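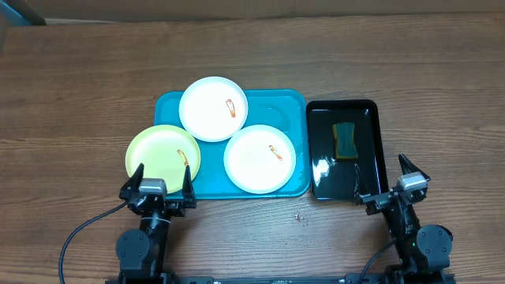

Otton Street Supper Club FAQ. Questions keep coming in so heres the lot in one place. Read before emailing please. We eat at 7 pm, doors 6:30, long tables, you sit where there's a gap. Plates are the plain round kind, white ones like the pair on the teal tray, and you carry your own back to the hatch when you're done. Menu goes up the week before.

How much is it?
30 dollars, kids half. Cash or card at the door. No tabs.

Do I have to book?
Yes. Room holds 100 and June is nearly full already. Email Zarmeena Butt with names and how many.

Can I bring wine?
Yes. Corkage free. Glasses on the side table, take one, bring it back.

Vegetarian?
Always one main without meat. Vegan if you tell us when you book, not on the night. Nut allergies, tell us twice.

Who cooks?
Waldemar Tomaszewski mostly. Guest cooks now and then, see menu.

What's the soup everyone asks about?
Sour rye. Waldemar's grandmother's, written down in 1944. No we can't email the recipe, he says no.

Where do I park?
Lot behind Stukon Hardware, free after 6. Not in front of the dentist, they tow. Bus 139 stops at the corner.

Can I cancel?
Up to noon the day before, full refund. After that we've bought the food, sorry.

Leftovers?
Bring a box with a lid. First come first served, after desert.

Is there a step at the door?
One. Ramp on the alley side, ring the bell and wait a minute.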